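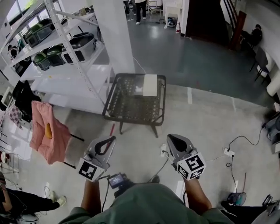
Department of Building Services, Cuautle Technical College: Student Projects

Sound absorption of a bare concrete room
Radu Ene and Despina Munteanu

Measurements were made in the Sutholm annex on Sun 13 February, with the ventilation switched off. The room has a volume of 192 cubic meters and a concrete floor. Reverberation time was taken from balloon bursts at 15 positions and averaged by octave band.

At 500 Hz the untreated room gave 2.9 s. Sabine's formula puts the total absorption at 10.7 square meters. Hanging 40 square meters of felt on the long wall reduced the time to 1.1 s. The gain at 125 Hz was small, as expected for thin felt mounted directly on a hard surface.

Readings near the door scattered more than the others and were kept in the average. A second series in May will repeat the test with the felt spaced 40 mm off the wall.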